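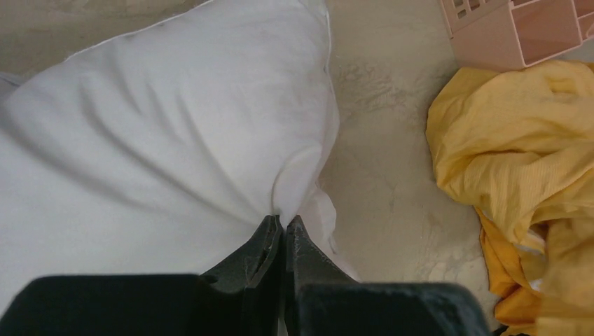
FOR IMMEDIATE RELEASE

Ellwood Students to Attempt Housework in Public

Community college robotics club opens its first "Chores Open" to teams from outside the building; pillows confirmed

ELLWOOD, 31 July 2026. The Ellwood Community College Robotics Club will hold the first Plukance Chores Open this fall, a student competition in which robot arms are asked to tidy up after people who could easily do it themselves. Registration is open now to high school and two-year college teams. Entry is free. Lunch is included, and past experience suggests it will be the best attended part of the day.

Plukance is the name of the club's own project, started in April by nine students who had grown tired of stacking colored blocks. Blocks are rigid, they have corners where corners ought to be, and they stay where they are put. The club wanted something with less manners. It settled on bedding.

"A block wants to be picked up," said Bautista Herrera, who teaches the college's introductory automation course and serves as the club's faculty adviser. "A pillow has no opinion on the matter. You close on the middle of it and the middle goes somewhere else. We spent three weeks learning what any hotel housekeeper knows on the first morning, and I would say our form is still worse."

The club's current approach is to go for a corner. A two-finger gripper comes in low, finds the place where the fabric bunches, and closes there. A small camera at the wrist gives the software a close view of the fingertips and whatever they are about to grab. Students steer the arm by hand through each pick, the recordings are used to train the control software, and the software then tries the job alone while everyone stands back with their arms folded, trying to look supportive.

In its most recent round of trials, the Plukance arm made 82 unassisted attempts to pick up a pillow by the corner and carry it to a marked square. It succeeded in 49 of them. The club considers this a strong result and asks that reporters not compare it with the results of a child.

How the competition works

Each team will work on a stretch of floor laid out by the organizers with soft goods and household items. The official list includes pillows, cloths and plastic organizers. Exact placement will not be announced ahead of time. Teams that write in to ask about exact placement will be told that it will not be announced ahead of time.

There are two events. In the Single Pick, a robot must lift one named item, hold it clear of the floor for five seconds, and set it down inside a taped square. In the Full Tidy, it has 12 minutes to clear the whole floor area, with points for every item that ends up where it belongs and a deduction for every item that ends up under the robot.

The rules, which run to four pages, were written by the students. A sample:

Teams may use any arm and any gripper, bought or built. Scuffed fingertips are fine. Sharp edges that damage the fabric are not, and the team will be asked to replace the pillow.

Folding is not required. A cloth dropped in a heap inside the square counts as a cloth inside the square.

Fully hand-driven runs are allowed in a separate division and are scored separately. Teams must say which one they are doing before the run and not after it.

Shouting at the robot is permitted. It has been tested thoroughly and has no effect.

A top score in the Full Tidy is 65 points. The club's own machine will run as a demonstration only and is not eligible for a prize, a decision the students describe as a matter of principle. Their best practice score is 31.

Prizes and support

The winning team in the autonomous division will receive $1,000 toward parts, paid by Priken, a machine shop in Ellwood that has also cut several sets of gripper fingers for the club at no charge. Second place receives a bench power supply. Third place receives a set of pillowcases, new, in the package.

Idier, the campus laundry service, is supplying clean linens for the event and has asked to have them back.

"We were told it was a robotics competition and we pictured something with saw blades," the laundry's management said in a statement. "We are happy to help. We would also like to know when one of these will be able to do a fitted sheet."

The club has no date for the fitted sheet. The subject has been raised at two meetings and on both occasions the group moved on to other business.

A course that grew out of it

The college will also offer a one-credit evening class based on the project. Students with no background in programming are welcome. The class covers basic arm safety, driving a gripper by remote control, collecting and labeling practice runs, and reading the results without getting upset. Each student will finish with one trained task of their own choosing. Suggestions so far include pairing socks, clearing a desk, and handing over a screwdriver, although the last was suggested by someone who seemed mostly to want a screwdriver.

Herrera said the class is meant to show people how much of the work in automation is patient, repetitive and done on the floor. "Students come in expecting to write something clever. They do get to that. First they spend an afternoon putting a pillow back in a slightly different place, over and over, so the robot doesn't learn that pillows live in only one spot. Their families find this very funny. Several parents have asked if it could be assigned as homework."

How to enter

Teams of two to six students may register through the Robotics Club page on the college website or at the front desk of the Engineering Building. Each team needs one adult adviser, who should plan on being present all day and should bring a chair. Travel help is available for schools outside the county; please ask early. Teams without their own arm can apply to share one of two loaner arms, with practice time booked in half-hour slots.

The public is welcome to watch. Seating is on bleachers behind a barrier, and there will be live views from the wrist cameras on a large screen, for anyone who has wanted to see laundry up close.

About the Ellwood Community College Robotics Club

The club meets weekly during the school year and is open to any enrolled student. It has previously built a line-following cart, a plotter that draws the college seal with one letter missing, and a vending machine that was asked to leave the student lounge.

Media contact

Bautista Herrera, faculty adviser, Robotics Club, Ellwood Community College. Interviews and practice visits can be set up through the college communications office. Visitors may be handed a pillow and asked to put it somewhere.

###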